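Finally replaced the power supply in the living room PC. Posting the whole thing as a thread because three people asked me the same question after I mentioned the noise.

12 comments · 9 shares

The machine is a small one I put together for films and older games. Gellmont case, the short one, with a 45 litre volume on the box. Four-core processor, no overclock, one mid-range graphics card bought second-hand in March.

The old supply was a Skovham 400 W unit that came bundled with the case. It never failed. It did whine, though, and the fan went to full speed whenever a game loaded, then stayed there for a minute after I quit.

I blamed the graphics card first. I took it out, ran the PC on the built-in graphics, and the whine was quieter but still there. Then I blamed the rear case fan. Unplugged that for a minute and nothing changed.

What settled it was a cardboard tube from a roll of kitchen paper. One end at your ear, the other near each part in turn. Keep it well clear of the fan blades. The noise was coming from the supply and nowhere else.

3 comments · 1 share

On choosing a new one: add up what the parts draw under load and leave some room. Mine came to about 300 W at the worst, so I bought a 550 W Fiore. Bigger would have cost more and done nothing for me.

Check the length before you order. The Gellmont case takes a standard-size supply, but the drive cage sits close behind it and the cables have to turn sharply. I measured twice and still had to move the cage up one set of holes.

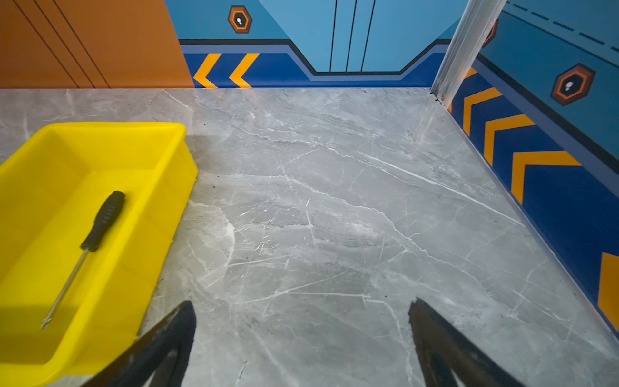 Flerkolmont
Small PC builder and repairer

Do not reuse the old modular cables. The plugs at the supply end can look the same and be wired differently from one maker to the next. The wrong one can kill a drive the moment you switch on. I put mine in a bag with the old unit and labelled it.

Order I did it in: shut down, switch off at the wall, pull the mains lead, hold the power button for a few seconds. Then photograph every connector before touching any of them. I used those photographs more than the manual.

5 comments · 2 shares

The 24-pin board connector was stiff. Press the clip fully and rock the plug a little from end to end — don't pull on the wires. The processor plug up in the corner was worse, and I had to take the top fan out to reach it.

First start: nothing. Not even a light. I had forgotten the switch on the back of the supply. Check that before you take everything apart again.

Temperatures after an hour of the same game: the graphics card sits at 68 degrees, the same as it did before. I didn't expect a new supply to change that and it hasn't. The fan in the supply doesn't come on at all when I'm watching a film.

Someone asked whether it saves electricity. A little, on paper. I ran the old benchmark again as well and got 3,363, which is within a few points of the last run. Don't buy a supply for speed.

The Fiore manual is four pages and two of them are warranty terms. The cable diagram is fine but printed very small.

Still to do: shorten the front panel wires, and find out why one of the front USB ports only works with a keyboard. I suspect the header on the board. It was like that before I started.

Never open the supply itself, even unplugged — the capacitors inside can hold a charge. If it's faulty, take it to be recycled.

Thread posted 4/10/20

Print this thread | E-mail this thread

© Flerkolmont | Contact | Back to top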